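Robot Rules! How to Share a Table With a Robot Arm

Heltwood Kids' Science Pages
2019-11-16

Quick one today, lots to get through. Rules for robots! Sounds boring. It isn't, promise.

First thing. A robot arm doesn't know you're there. A big one in a factory, a little one on a desk - same thing, unless somebody gave it a sensor that looks out for people. Your hand, a toy block, a sandwich... all the same to a plain arm. It goes where its program says. So the people have to be the careful ones, and that's why people write rules.

Grown-up rules are called standards. A standard is a long list that lots of experts have agreed on. Things like how fast a robot can move near a person, what the stop button should do, what has to be written in the instruction book. If you build robots to sell, you read the standards. All of them. Some are really long!!

Small arms need rules too. Why? Pinching. Anything with two fingers that close can pinch. So can the elbow part, where it folds up. People forget the elbow.

Our rules at Heltwood. We have 6:

1. Say "moving!" out loud before you start the program. Loud enough that the whole table hears.

2. Hands off the table when it's moving. Not near the edge. Off.

3. Know where the stop is. Point to it before you start. If you can't point to it you're not ready.

4. Only move the pieces when the arm has stopped AND the person at the computer says okay. Both.

5. Hair tied back, sleeves up, no dangly necklaces.

6. Don't pull the wires. Ever. If one comes loose, switch off and get a grown-up.

Got those? Good. Now the job itself.

A sorting job is a nice one to practise rules on. Shapes and holes, like the toy you had when you were a baby. The arm has to pick up a piece, carry it over and drop it in the hole that fits. Easy for you. Hard for an arm! It has to open its gripper wide enough, come in at the right height, squeeze but not too much, then line up.

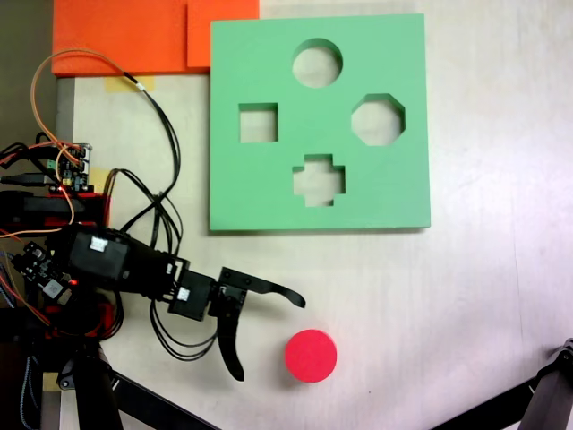

Which is where rule 4 comes in. Say the piece lands a tiny bit crooked. You will WANT to reach in and fix it. Everybody does, it's like an itch. Don't. Let the arm finish, even if it finishes badly. Then stop it, then fix the piece, then go again. A missed piece is fine. A squashed finger is not.

Sometimes an arm stands still and looks like it's finished but its only waiting. Programs have pauses in them. We put a 2 second pause in ours and it feels like forever. So "it isn't moving" doesn't mean "it's safe". Ask the person at the computer. Look for lights too - a light that's on means there is still power getting in somewhere.

What about speed? Go slow first. We start at 400, which is just a number in our program, and on our arm a bigger number means faster. It goes up to 1000 but we never use that with people at the table. Your robot will have different numbers so check the book that came with it.

Words to know

Gripper - the hand.
Servo - a motor that turns to a spot and holds there.
Standard - rules that lots of people agreed to follow.
Emergency stop - the button or switch that makes it quit right now.

Try this at home, no robot needed. One person is the arm, eyes closed. One person is the computer and gives orders: left, right, down, close. Put some blocks on the table. Play it with all six rules, even the hair one. Then swap. You'll find out fast which rule is hardest to keep (for us it was number 2, by miles).

Next time, in March: robots that drive around and the rules for who goes first. Ask a grown-up to print the rules and tape them up where you work.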